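Suture bench FAQ: looking after the arms

I'm Esko Manninen and I keep the two-arm suturing bench going at Rusunik. People keep emailing me the same things, so I've put my answers in one place.

How do you know when a needle driver is worn out?

I go by the needle. When I close the jaws on a curved one and nudge it, it shouldn't roll. If it does, I swap the tool before the next run, even halfway through a pad.

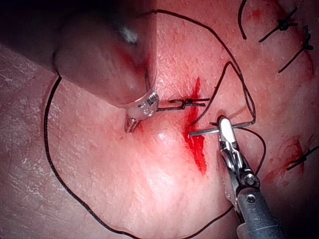
Eglītis wrote in to say they swap theirs after 30 runs no matter how the grip feels, and they've had fewer dropped needles.

Fair enough! I may end up there too, but our budget won't love it.

What do you clean first?

The wrists. Fake blood dries in the joints and the cables start to drag — warm water, soft brush, then a drop of Gillex oil on the pins.

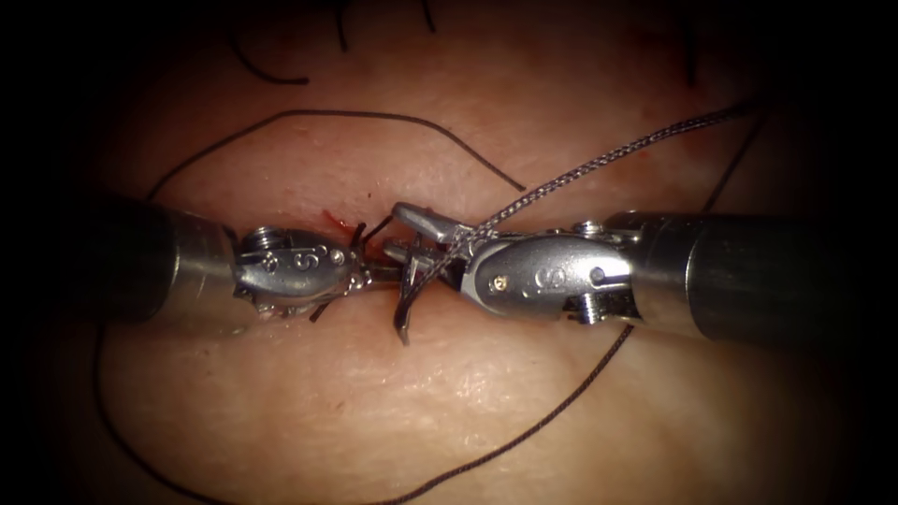

Leave the tools to drain tips down overnight. I used to skip that and paid for it with a sticky left wrist all through September.

Thread keeps snagging in my jaws. Help?

Check the serrations with a loupe. Lint from braided thread packs in there, and a wooden toothpick gets most of it out (please, no steel picks).

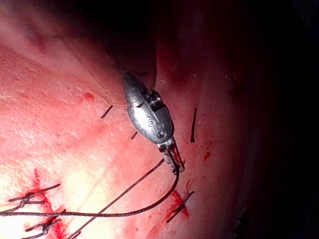
If it still snags, look for a burr near the pivot and send the tool back to Gruko.

How often do you recalibrate?

Every 200 stitches, plus any time an arm gets bumped.

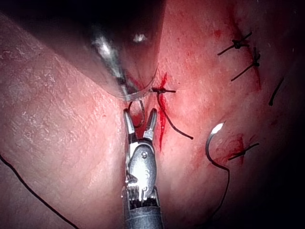 I also redo the wrist camera offsets then, as it only adds a few minutes. Write the new numbers in the log before you close the software, or they're gone.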